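The Last Boardinghouses of Plillport

The ferry from Gondgate reaches Plillport at twenty to six, and in August the line for rooms starts forming before it ties up. Seasonal workers have slept in the tall houses on Wainwright Street for generations. The packing sheds paid by the week, so the houses charged by the week, with breakfast and one change of sheets included.

At the peak there were 40 licensed boardinghouses in town. Two are left, and both are full until the end of the season.
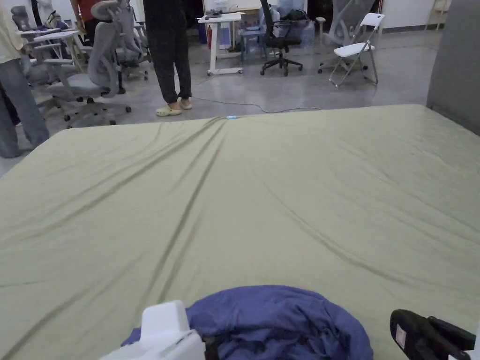
A week's stay costs $139, the same as last summer. Guests share a bathroom on each floor and do their own dishes. The front door is locked at eleven. Most of the people staying now work in restaurants or on the road crew, and a few take the early bus to the hospital in Tunimberg, a ride of roughly 90 minutes.

The town stopped issuing new licenses after it rewrote the fire code. Owners who wanted to stay open had to add a second staircase, and many sold instead. Their houses became vacation apartments, rented by the night and dark from October on.

A proposal to bring the licenses back goes before the town council on Monday.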